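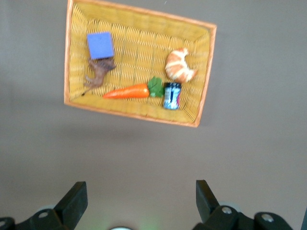
The Flaltside basket with a few play pieces in it.

Flaltside woven basket, small rectangular, from Zorndale
Reviewed 04/04/2020

I bought this to keep on the table for the bits and pieces that get played with every day and never make it back to the toy box. It cost 18 pounds and took 5 days to arrive. There are cheaper ones, but most I looked at had a cloth lining, and I didn't want one because crumbs collect in the corners.

It is a plain rectangular wicker basket with sloping sides. The floor is flat and more finely woven than the walls, so small things sit on it without tipping into gaps. At the moment it has a foam block, a toy carrot, a toy croissant, a little brown animal and a small can with a dark lid in it. The animal is partly under the block, but you can see what you've got without digging. Heap them up and it would take a good deal more, but then you are back to tipping everything out to find the carrot.

The colour is yellower than I expected from the listing, which called it natural. The inside is closer to mustard and the rim is more orange. I don't mind it, but if you are trying to match a pale basket you already own, it won't.

Build is decent. I ran an old pair of tights along the inside when it came, to look for snags, and found 3 loose ends, all near one corner. I trimmed them with nail scissors and they haven't come back. The base was slightly bowed on arrival and rocked when pushed. A night under a couple of heavy books sorted that.

Cleaning is the weak point. The instructions say to wipe with a dry cloth only. Dust gets into the diagonal weave on the sides and a cloth slides over it. A soft paintbrush does the job. I would not use this basket for anything sticky.

Packaging was poor. Mine came in a box far too big for it, with one sheet of paper inside and a single strip of tape across the top that had half lifted. I kept the box, as I had a second basket to send on as a present, and taped it up again properly.
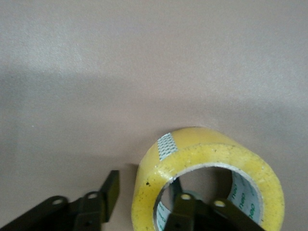
Clear packing tape, used for sending the second one on.

Ordinary clear tape is fine for this. Run it along both seams and over the short ends too, and fill the space around the basket so the rim can't knock against the card. The second one got there without damage.

I also looked at the Wendau version, which has handles and costs 40 pounds. Handles would be useful on a bigger basket. On one this size you just pick it up by the rim.

Good for: small toys, keys, post.
Less good for: anything that leaks or sheds.
Would I buy it again: yes, at this price.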